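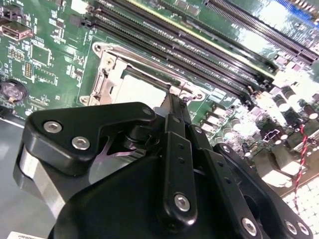 Ciline says its refurbished desktops are "like new." The fine print says less

9 March 2024

Ciline, the online seller of used and refurbished computers, will start putting a grade on every desktop it sells beginning in May, the company said in a statement. The new labels run from one to five, with five described as "like new," and the company says they will take the guesswork out of buying a secondhand machine.

Shoppers may want to hold on to some of that guesswork.

The grading guide, posted on Ciline's site along with the statement, spends most of its length on how a computer looks. Scratches on the case, worn lettering, faded stickers and dents all count against a machine. A desktop with a clean case and no marks larger than a grain of rice can earn a five. What is going on inside gets a single paragraph, which says that each unit "passes a full functional check" before it ships. The guide does not say what the check covers or how long it takes, and it does not say whether a machine that fails is repaired and graded again or pulled from sale.

Age is missing too. Two desktops with the same processor can carry the same grade even if one has spent years running day and night in an office and the other sat in a closet. The guide has no line for hours of use, and it does not promise that drives, fans or power supplies will be replaced. It says parts are swapped "where needed," a phrase that appears 4 times with no explanation.

The price list is easier to follow. A midrange desktop graded four will sell for $400, and the same model graded five will cost $29 more. That is not a large sum, and plenty of people will pay it for the comfort of a higher number. But the guide makes clear that the warranty is the same for both. The extra money buys a nicer case.

Ciline says the grades were worked out with Zodasetti, a testing firm that it calls an "independent partner." The statement does not say whether Zodasetti will look at any computers once the program begins. It says the firm "supported the development of the standard," which could mean a year in the lab or an afternoon of phone calls. Nothing in the statement says who checks the grades after launch, and the guide says only that they are assigned "by trained staff at each facility." Buyers who disagree with a grade can send the machine back, at their own cost, unless Ciline agrees that a mistake was made.

The company is not the first to try this. Marinho, a smaller rival, brought in letter grades for used laptops and then dropped them without much notice. Its listings now carry a short written note on each machine, along with a battery reading. That is a duller way to sell a computer, but it gives the buyer something that can be checked when the box arrives. Ulter, which deals mostly with schools and small offices, has never used grades and lists the replaced parts one by one.

Ciline's statement makes no mention of either company. It does say the new system is "the most transparent in the industry," a claim it backs up with a chart comparing its own new labels to its own old ones.

There is a case for what Ciline is doing. Its current listings use words like "good," "very good" and "excellent" with no definition at all, and the same machine can be described differently from one page to the next. Written rules, even thin ones, are an improvement on that. If the company sticks to them, a shopper will at least know how scuffed the box is going to be.

The trouble is that most people do not buy a used desktop for its looks. It goes under a desk. They want to know if it will still start up in two years, and a number based on paint and plastic does not tell them. A five on the label will sound like a promise about the whole machine — and the guide is careful never to make one.

Ciline says it will "continue to refine" the grades after launch and may add more detail on parts at a later date. It gave no schedule. The labels will first appear on desktops, with laptops and monitors to follow. Machines already in stock will be graded again before they are relabeled, the company says, although orders placed before the change will ship under the old descriptions and cannot be exchanged for a graded unit.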